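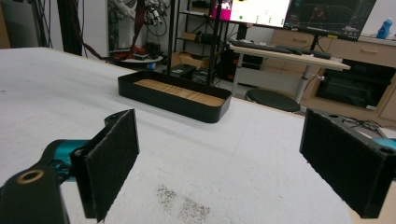 A hand-held gripper over a white table, with a black tray farther back.

How a Robot Can Learn From a Tool You Hold

A robot arm does not know what a tray is. It has no idea that a tray has sides, or that it might slip if it is held at one corner. Someone has to teach it. This page explains one way of teaching, called learning from demonstration, and describes what a team at the Samby lab found when they tested it.

Showing instead of telling

Most computer programs are lists of instructions. A program for picking up a tray might say: move forward, go down, close, go up. Those instructions work if the tray is always in the same place. Turn the tray a little and the fingers close on air.

In learning from demonstration, a person does the job many times and a computer records each try. One recorded try is called a demonstration. The computer then looks for patterns that connect what the camera saw with how the hand moved.

The gripper tool

The Samby team uses a tool called Punex. A person carries it by hand. It has two fingers that open and close, and a camera that looks out past them. The fingers in the photo are black pads with dark material on them that looks like felt.

Why not use a bare hand? A human hand has five fingers and can bend in ways that a simple robot cannot. If the computer learned from a bare hand, it would learn moves the robot is unable to copy. With Punex, the person has to solve the problem using two fingers, just as the robot will.

The camera matters too. The robot arm carries its camera in the same position, so the pictures used for learning look like the pictures the robot will get later. The tray appears between two fingers in both cases.

What gets recorded

During each demonstration, the computer stores three kinds of information many times a second:

The picture from the camera.
The position and tilt of the gripper.
How far apart the fingers are.

Later, a program called a neural network studies these records. It is shown a picture and has to guess the next movement. Its guess is compared with what the person did. If the guess is wrong, the program's settings are changed by a very small amount. Then it guesses again. This goes on until the guesses are close to the real movements. The process is called training.

The question

The team wanted to know whether it is better to have many demonstrations that are nearly the same, or demonstrations that are different from each other. They called the study Prastska.

They collected 1,251 demonstrations of lifting a tray from a table. In one group, the tray was always put down in the same spot, facing the same way. In the other group, it was moved and turned before every try.

From each group they picked 200 demonstrations and trained one network. Both networks had the same design and were trained for the same length of time. This is called a fair test: only one thing changes, and everything else is kept equal.

The result

Each network then controlled a robot arm named Grønli for 216 tries. The tray was placed at a new angle each time.

The network trained on the "same spot" group lifted the tray 37 times. Most of its failures had one cause. The arm went to the place where the tray used to be during training.

The network trained on the "different spots" group did much better, and lifted the tray in more than half of its tries. It still made mistakes. It often failed when the tray was close to the edge of the table, a position that was rare in its training.

What the result does not show

The test used one kind of tray. It does not tell us whether the robot could lift a bowl or a book. It also does not tell us how many demonstrations are enough. The team plans to repeat the test with larger groups.

Try it yourself

You need kitchen tongs, an empty box and a partner. Put the box on a table and pick it up using only the tongs. Then have your partner turn the box while your eyes are closed. Open them and try again. Notice where you look first, and which part of the box you choose to hold.

Words to know

Demonstration: one recorded example of a person doing a job.
Gripper: the part of a robot that holds things.
Neural network: a computer program that learns patterns from examples.
Training: changing a network's settings, little by little, until its guesses improve.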